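Ticket 627
Asunto: Dimensionado de la segunda celda de desmontaje de PC (partida de equipos, ejercicio siguiente)
Tipo: Consulta técnica / compras
Estado: En espera de proveedor
Prioridad: Media
Abierto por: Horacio Ocampo
Asignado a: Gerrit Tshabalala
Proveedores implicados: Proltora (integración), Makhubela (utillaje y repuestos)

Descripción inicial
Se solicita cerrar la lista de material para una segunda celda de desmontaje en la planta de Kumilham. La oferta de Proltora recibida en mayo replica la celda actual sin cambios. Antes de firmarla hay que resolver tres puntos que en la celda 1 han generado paradas: alcance de la muñeca dentro de la caja, dedos de la pinza y placa de fijación para piezas pequeñas. La oferta no incluye repuestos ni formación.

Registro

08:40 - H. Ocampo
Adjunto el extracto de incidencias de la celda 1. Hay 37 paradas registradas en el periodo. La mayoría corresponde a la extracción de discos con bandeja; el resto, a cables que quedan en la trayectoria de los dedos. Ninguna se debe al controlador del brazo. No veo motivo para pagar la ampliación de controlador que figura en la oferta.

09:15 - G. Tshabalala
Recibido. De acuerdo en retirar la ampliación de controlador. Pregunta: ¿las paradas por bandeja son por pérdida de agarre o por colisión con la jaula de discos? El presupuesto cambia bastante. Lo primero se arregla con dedos nuevos; lo segundo puede obligar a cambiar el soporte de muñeca.

09:50 - H. Ocampo
Revisado el registro de par. Pérdida de agarre en casi todos los casos. Colisión con la jaula en 5. En los 5 la torre estaba apoyada sin tope lateral y se había desplazado sobre el banco.

10:05 - G. Tshabalala
Entonces el soporte de muñeca se queda como está. Añado a la lista:
- Juego de dedos con recubrimiento de goma, dos pares por celda.
- Tope lateral regulable para perfil ranurado, dos unidades.
- Tornillería de repuesto para los eslabones de la pinza.
Queda pendiente la cámara de muñeca. Proltora ofrece un modelo de mayor resolución como opción. Con el modelo actual los contactos del conector SATA se distinguen bien cuando el disco está cerca de la pinza, así que propongo no cambiarlo.

11:30 - H. Ocampo
Conforme con la cámara. Sobre la placa de fijación: la de la celda 1 es impresa en 3D. Makhubela cotiza la misma geometría en aluminio mecanizado a 554 por unidad, sin portes. Una placa impresa en casa sale muy por debajo, pero hay que contar las horas de máquina y la reposición. Mi propuesta es imprimir dos y dejar el aluminio para cuando la geometría esté congelada. Todavía puede cambiar el alojamiento de la CPU si entran equipos con otro zócalo.

11:45 - G. Tshabalala
Aprobado. Placa impresa, dos unidades, cargo a consumibles y no a inmovilizado. Retiro la línea de Makhubela de esta compra y la paso a previsión.

12:20 - G. Tshabalala
Consulta enviada a Proltora:
1. Precio sin ampliación de controlador y sin cámara opcional.
2. Plazo de entrega de los dedos recubiertos por separado del resto.
3. Confirmación de que la carga útil nominal incluye la pinza. En la primera oferta no quedaba claro y hubo que pedir una revisión.
4. Coste de la jornada de puesta en marcha si el banco lo montamos nosotros.

15:10 - Proltora, soporte comercial
Puntos 1 y 4: se remitirá oferta revisada. Punto 2: los dedos se pueden entregar antes, con portes aparte. Punto 3: la carga útil nominal no incluye la pinza; hay que descontar su masa y la del módulo de cámara.

15:35 - H. Ocampo
Con ese descuento seguimos dentro para un disco de 3,5 pulgadas con bandeja. Una fuente de alimentación completa queda justa según el modelo. Si en la celda 2 se quiere extraer fuentes, hay que decidirlo ahora y pedir el brazo de la gama siguiente. Sin esa operación el brazo actual es suficiente.

16:00 - G. Tshabalala
La extracción de fuentes queda fuera del alcance de la celda 2. Se mantiene manual. Anotado en el pliego para que no vuelva a aparecer como requisito.

16:20 - H. Ocampo
Adjunto cuatro capturas de la celda 1 para el pliego.

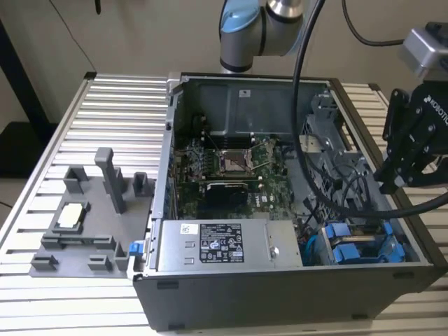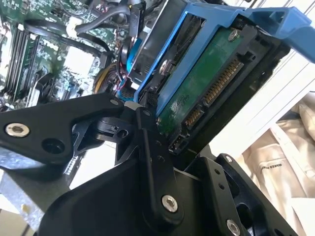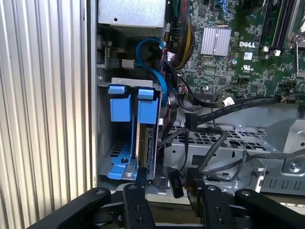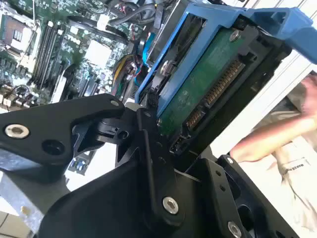 Trevthorpe - Departamento de Automatización y Compras Técnicas

16:40 - G. Tshabalala
Incorporadas al anexo. En la primera se ve la placa con la CPU en su alojamiento, a la izquierda de la torre; sirve de referencia para las dos unidades impresas. De la tercera me interesan los cables que cruzan el soporte metálico: pido que el procedimiento de carga incluya apartarlos antes de lanzar el ciclo. La cuarta, con la bandeja azul en la pinza, va junto a la especificación de los dedos.

Acciones abiertas
Oferta revisada: Proltora. Bloquea la firma.
Impresión de dos placas de fijación: H. Ocampo.
Modificación del procedimiento de carga (cables y tope lateral): H. Ocampo.
Previsión de placa en aluminio: G. Tshabalala, revisar cuando se congele la geometría.

El ticket pasa a En espera de proveedor. Se reabre al recibir la oferta revisada.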